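Thu 8 July, open day at the Irkton police museum

I went for the cap badges, having been told by Mimoza Zupan that the Irkton store held the best run of county constabulary plates outside a private house. I'm less sure now. There are two rooms, and the good material is in the smaller one, behind glass that wanted a wipe.

The helmet plates are laid out by reign, with typed labels. Several give Brorell as the maker. I asked to see the back of one and was told the cases weren't being opened. Fair enough, but then I'd like to know how the attribution was made. Brorell marked its work on the reverse, and a label saying "Brorell, early pattern" with no mention of a mark is somebody's opinion.
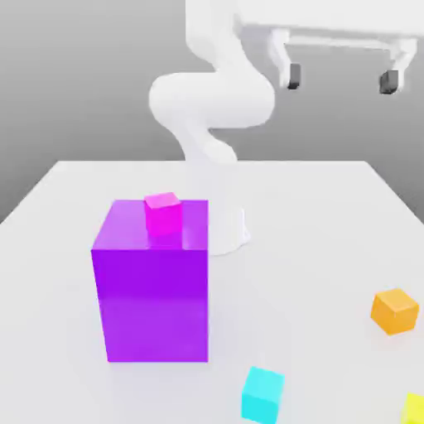
The collar numbers were better. They have the Udness borough set, including the 90 with the closed nine, and the wear on the lugs looked right to me. The sergeant's chevrons next to them did not. Too bright, and the thread was wrong for the date given.

The talk at 3 was billed as a history of the Udness force and spent most of its time on the merger. The speaker repeated the story that the old badges were melted down that March. I've heard it for years and have yet to see a receipt.

Entry was £5, tea extra. The Boonyarit truncheons, which were on the poster, were away for cleaning. I've written to ask when they are due back.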